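Speaker notes – Dakier simulation kit, review talk
Version 2021-05-31, Karthik Nanayakkara

Start slowly. Say thank you to Kiyoshi Hirano for the invitation. Do not read the title.

First point: what we tested. Dakier is sold as a ready set of simulated table tasks for two-arm robots. You get the scenes, the objects and the scoring script. We used it for 84 days on our own machine. The license was 294 dollars per seat.

Second point: the shelf task. Show both pictures, wait a little, let people look.

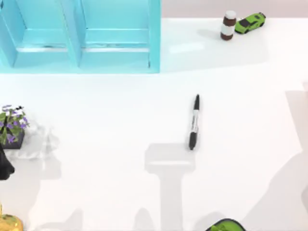
Rendered in the kit, shelf task. 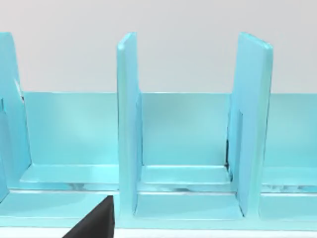 Say what I liked. Installation took us one afternoon, and the manual is clear. We made 357 runs and the program stopped by itself only in two of them. The support people answered in simple English, which I appreciate very much.

Say what I did not like. The scoring gives only pass or fail. If the arm almost reaches the goal, you do not learn how near it was – for training this is a pity. Also the export to Vileo lost our object names, and we had to write them again by hand.

If somebody asks about Plosach: we have not tried it, so please do not compare.

Price question will come. Answer: for a small lab it is fair, for a class of students ask for the group offer in June.

Last slide is my e-mail. Leave it on the screen during the questions.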